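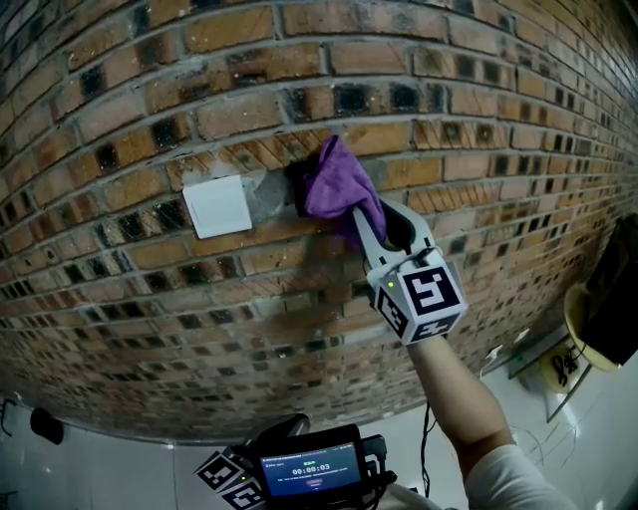
Every cleaning blog says the same thing about indoor brick: wipe it down once a week with a dry microfiber cloth and it'll look great. I have a whole wall of the stuff and I have questions.

First one. What is the cloth supposed to be picking up? Brick is rough. Mortar is rougher. Half the time I think the wall is cleaning the rag.

My landlord's welcome sheet (Ornutley Rentals, two pages, mostly about trash day) says the dark patches on the bricks are "surface dust." I've been at it since September. Those patches look like soot to me and they haven't moved.

The pale dusty bricks down near the floor are a different story. Those do give something up. Then you look at the white tile under them and see where it went.

So do the wall first and the floor second. I did it the other way around for weeks, like an idiot.

Then there's the cement somebody smeared next to the switch plate. It's a patch job, it's gray, it's uneven, and it grabs at microfiber. I go over it lightly now. I don't believe any amount of wiping is going to make it look like brick.

People keep telling me to buy the Girnex masonry spray. It's 47 dollars. The before and after pictures on their site have completely different lighting, so no – not until somebody shows me the same brick at the same time of day.

And please stop suggesting I soak the wall. There's a switch on it. I'll stay with a dry cloth on that side, thanks.

What I do now: 40 minutes on Wednesday, top to bottom, shake the cloth outside when it stops grabbing. The plate gets its own wipe at the end. The plate looks better every time. The wall, I'm still not convinced.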